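Ticket: episodes recorded on the Gramitz cell rejected at upload
Project: Callent (handwriting)
Status: open, waiting on Damgaard
Priority: normal, though it was high until everyone went to lunch

Monday, 09:40. Cuvo took 1,208 episodes over the weekend and threw back 20 of them with "stream length mismatch". No further detail, as is its custom. All 20 are whiteboard writing. The bin-sorting ones sailed through, including several I would have been ashamed to keep.

10:25. Opened three of the rejects. The arm positions stop 850 ms before the video does, so the pen carries on writing while the log believes it has gone home. A model trained on that would learn to write by telepathy.
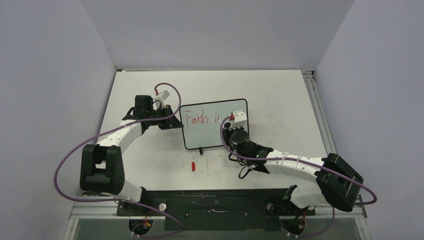
11:10. Longer words fail more often. Tried again with the recording limit raised by 15 seconds and the next two phrases uploaded cleanly. Short words never had the problem, which explains why the acceptance test, consisting of "hi", passed.

13:30. Damgaard suggested restarting the logger. Restarted the logger. It is now a freshly restarted logger with the same fault.

14:05. Leaving the higher limit in place for now. Please don't trim the 20 rejects by hand; I need them as they are. Whoever set the old limit, please add the reason to this ticket.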